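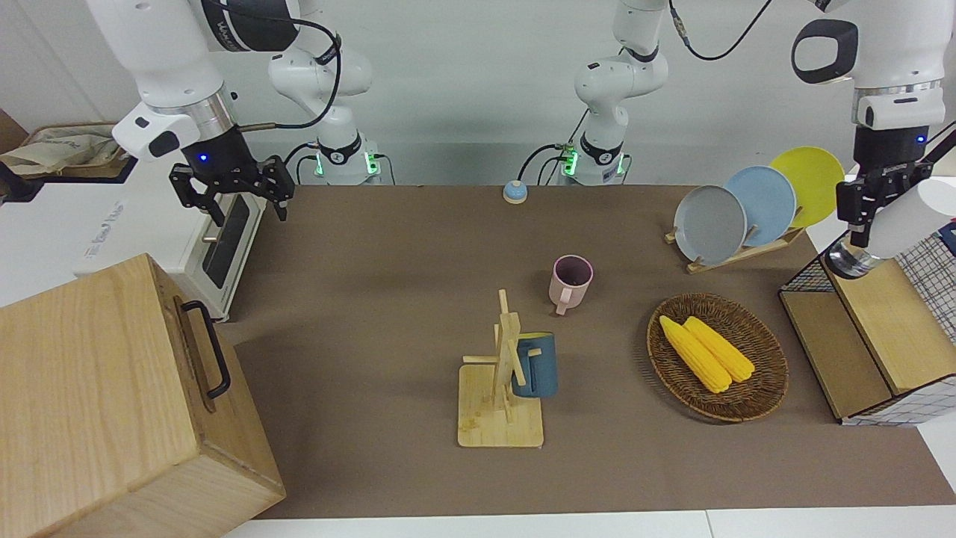 Plates in the rack, pink mug on the mat.

Aug 9, 2025. Kitchen table layout, Mullent set. Marin Janevski wants the mug tree kept on the mat and the cabinet turned at an angle, handle facing in. Fine by me – the drawer needs 30 cm clear to open.

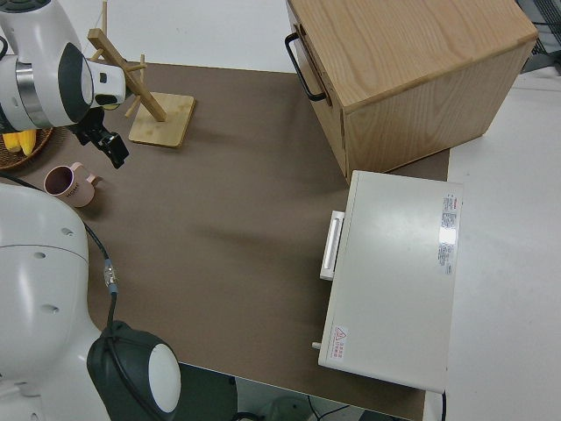
Mug tree and cabinet, from the top.

Corn stays in the woven basket. Vesela asked for a second basket from Yordanov, not ordered yet. 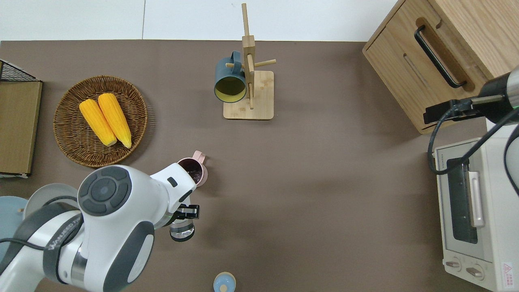 Mugs next. The teal one with the yellow inside goes on a peg, pink one stays on the table for now. Pegs are short, so check the handles before buying more – Gininton has a set for 49.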